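Section 4: Sealing Your Grout

You've scrubbed, you've rinsed, and now comes the part we like best! Sealing is slow, quiet work, and it makes a huge difference to how easy the floor is to live with. Read the whole section once before you open the bottle, then keep it next to you while you work.

The Palby kit holds one 31-ounce bottle of sealer, two roller tips, a narrow brush tip, four cotton cloths and an 800-grit polishing pad. One bottle covers almost 80 square feet of ordinary floor tile. Small mosaic tile has far more grout in it, so buy a second bottle if that's what you have.

Before you start

Grout must be fully dry. Leave it overnight after the last rinse, and longer in humid weather (in August we'd give it two nights). Fresh grout needs to cure first, and the grout bag will tell you how long.

CAUTION: Open a window or run the fan the whole time. Keep pets and small children away until the sealer has cured. Wear the gloves.

CAUTION: Do not use this sealer on unsealed natural stone. It will darken the stone and there's no good way to lift it out again.

4.1 Test patch

1. Pick a short stretch of grout that hardly shows — behind the door is great.
2. Shake the bottle gently, fit a roller tip, and run it along the line once.
3. Wait five minutes and wipe the tile on both sides.
4. Come back the next day and drip water on it. If the water sits up in beads, you're ready to go. If it soaks in and leaves a dark spot, that line wants two coats, and so will the rest of the floor.

Note: A little darkening while the sealer is wet is normal. Judge the color the next day.

4.2 First coat

1. Start in the corner farthest from the door and plan your way out. It sounds obvious, and we have still trapped ourselves more than once!
2. Hold the bottle at a low angle and let the roller turn under its own weight. Squeezing floods the line.
3. Do the long lines first, over a patch as wide as you can reach without shifting your knees, then go back for the short ones.
4. Switch to the brush tip along the baseboard and around pipes, where the roller can't follow the line.
5. Wipe the tile faces with a dry cotton cloth before five minutes are up. Turn the cloth often. Once it feels tacky, put it aside and take a fresh one.
6. Move back one patch and carry on.

Note: If you have to stop, stop at the end of a full line. A join in the middle of one can show as a faint step in color.

4.3 Second coat

1. Wait two hours.
2. Repeat 4.2, this time doing the short lines first. Changing the order helps you catch any spots you skipped.
3. Stay off the floor overnight. Socks only the next day, and no mopping for three days.

4.4 Checking for haze

Haze is dried sealer left on the face of the tile. It's easy to miss from standing height, and pale glossy floors are the sneakiest of all, so get down low with a flashlight and look across the surface toward the window. White tile in a small room is worth checking twice, once by daylight and once in the evening with the lights on.

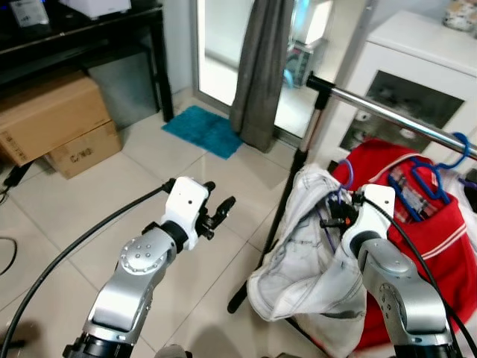
4.5 Removing haze

1. Dampen the polishing pad with plain water and wring it out well.
2. Rub in small circles with light pressure, keeping to the tile and off the grout.
3. Wipe with a clean damp cloth, then a dry one.
4. For stubborn patches, put a few drops of fresh sealer on the haze, wait one minute, and wipe it all away. The new sealer softens the old. Lovely trick!

CAUTION: No vinegar, bleach or scouring powder. Vinegar eats into the grout.

4.6 Storing what's left

Wipe the neck of the bottle, screw the cap down hard and keep it somewhere that won't freeze. Rinse the tips in warm soapy water right away. Lay used cloths out flat to dry outdoors before you throw them out, and never ball them up in the trash.

Comments

Jiahui Shi
The fresh sealer trick in 4.5 worked on haze I'd been living with since spring. I could have cried. Do the roller tips fit the older Najafi bottles too?

cloddale_tiler
Not the ones I have, the thread on mine is wider. I pour it over into an empty Palby bottle.

Mo
Did our laundry room Tuesday, two coats. Knees are wrecked but the water beads up like crazy. Put a folded towel on the supply list!

Jiahui Shi
Thanks, will try pouring it over. And yes to the towel.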